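Linen and Laundry Attendant (part-time, ongoing)
Weslow Holiday Cabins
Applications close end of October

Weslow is a group of self-contained cabins on the river side of town, a short walk from the Minja boat ramp. We are looking for a linen and laundry attendant to join our housekeeping team before the summer season starts. The position is permanent part-time, with paid leave and superannuation.

All of our linen is washed on site. Sheets, towels, bath mats, tea towels and cleaning cloths come back to the laundry from the cabins each morning, and clean sets need to be bagged and on the shelves before the afternoon check-ins. You will work with one other attendant on most shifts and by yourself on quieter ones.

What you will be doing

Sorting and washing linen, and treating stains before the wash
Running the commercial washers and dryers, and cleaning the lint filters after each load
Folding and bagging cabin sets to the packing list
Keeping kitchen cloths, bathroom cloths and guest towels apart at every stage
Putting aside anything torn or worn so it can be mended or written off
Recording stock in Gullix, our booking and stock system
Helping the cabin cleaners on changeover days when the laundry is up to date

Last year we washed 3,353 bags of linen, and most of that went through between December and April. Winter is a good deal slower. We keep your contracted hours the same all year and use the quiet months for mending, stocktake and deep cleaning of the cabins.

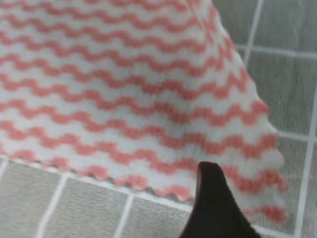
Shifts start at 8 am and run for six hours, with a paid morning break and an unpaid half-hour for lunch. You would be rostered for four shifts a week, including some weekends and public holidays. Rosters go up 2 weeks ahead and we try to keep them as they are. If you need to swap a shift, you can arrange it with the other attendants and let the office know.

What we are looking for

You need to be comfortable on your feet for a whole shift and able to lift a full linen bag onto a trolley. The laundry gets hot in January, even with the fans on and both doors open. You should be able to read a packing list and follow it without being checked.

Experience in a laundry, hotel or aged care home is useful but you don't need it. We will train you on the machines and on Gullix. A driver's licence is preferred – the bus from Jastora doesn't arrive early enough for the morning start, and there is free parking behind the office.

Pay and conditions

You will be paid under the relevant award, with penalty rates for weekends and public holidays. Uniform shirts are supplied. Closed shoes are your own. Staff can book a cabin at a reduced rate outside school holidays, subject to availability.

There is a probation period of 6 months.

How to apply

Send a résumé and a short note telling us when you could start and any days you can't work. Email is preferred, but you can also leave your application at the office between 9 am and 4 pm. Please include the phone numbers of two referees, at least one of them from a paid or volunteer job.

Interviews will be held on site and take half an hour, including a walk through the laundry. You must have the right to work in Australia.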